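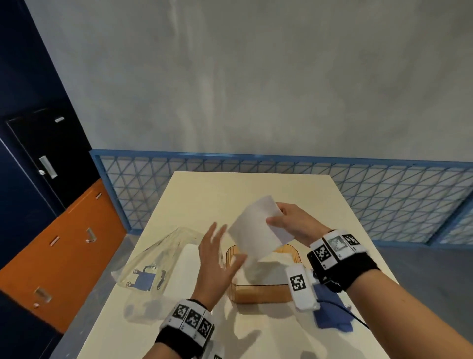 September 2020

So I finally had a go at the Drawer. Everyone has one, I think, but ours had got to the stage where you had to hold everything down with one hand and push with the other, and in June it stopped shutting altogether. I put a chair in front of it and carried on with my life. (The chair was quite useful there, to be fair.)

My big mistake in the past has been buying the boxes first. I spent £42 at Kurer a couple of years back on a set of dividers which didn't fit, and those went in the Drawer too! This time I used what we had, mainly plastic baskets, the cheap see-through coloured sort. I love an amber one. It makes even a folded white cloth look a bit special, and you can see what's in it without tipping the lot out.

Cloths were easy. Fold, basket, finished. Paper is what slows me down, because I will read it. I found the instructions for a Brokine blender we gave away before we moved, a takeaway menu from Teixeira with half the dishes ticked, and a car park receipt I'd clearly been saving for something very important. Every sheet gets picked up, looked at, put down, picked up again. My rule now is one look and then it's either in the basket or in the recycling, and I'd say I stick to it most of the time.

Plastic bags I'm hopeless with. If it's clear and has a nice picture printed on it, paw prints or whatever, I flatten it out and keep it. I've got 80 of the things, I did a count on Sunday and wished I hadn't.

Still to do: the dark blue cloths, which need a wash before they go anywhere, and the whole shelf above the Drawer, which I'm not looking at until next week.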